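Dallorberg Shelf and Soft Goods Storage, Set-up Guide
Section 4: Getting the room ready and filling the shelves
Revised 03/02/2026

The Dallorberg unit is 2000 mm high and 900 mm wide. Allow 1000 mm of clear floor in front of it while you work.

1. Pick up everything from the floor, starting with plush toys, then cushions and throws.
2. Shake out shaggy rugs and roll them with the pile facing in. Leave the roll against the opposite wall.
3. Turn on the ceiling light. In rooms with a recessed ceiling, measure to the underside of the moulding and use the smaller figure.
4. Fit the Brirum wall strap before loading any shelf. On panelled walls, fix to a stud and keep the screw clear of the seams.

CAUTION: Do not stand on the lower shelves to reach the strap.

5. Load the heaviest items first, on the bottom shelf.
6. Sort plush toys by size. Small ones go in the Tang bin, large ones on the open shelf at a height of 585 mm.

Green plush toy and white rug (first picture), ceiling light and moulding (second), room in low light (third).

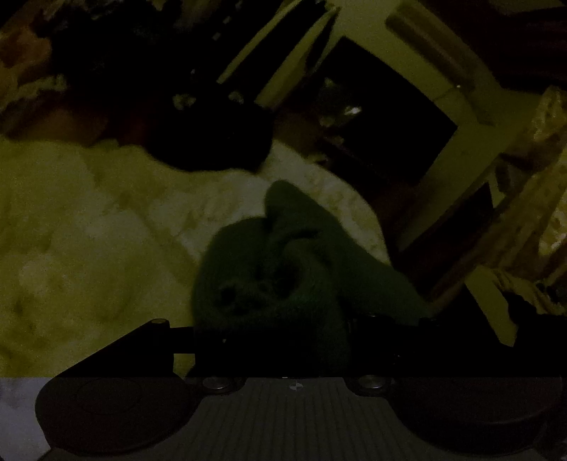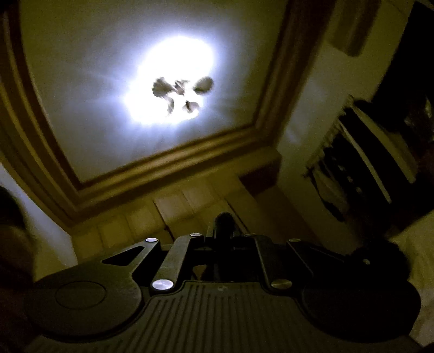
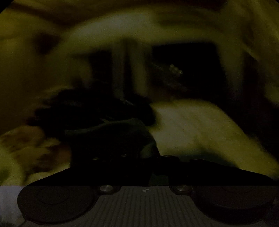

7. Unroll the rug and check that its edge does not sit under the front feet of the unit. A thick pile will tip the unit forward.
8. Retighten the strap after the shelves are full, and again in September if you set up over summer.

NOTE: Fustari lid clips are sold separately and fit the small bin only. Wash plush toys according to their own labels and let them dry fully before closing the lid.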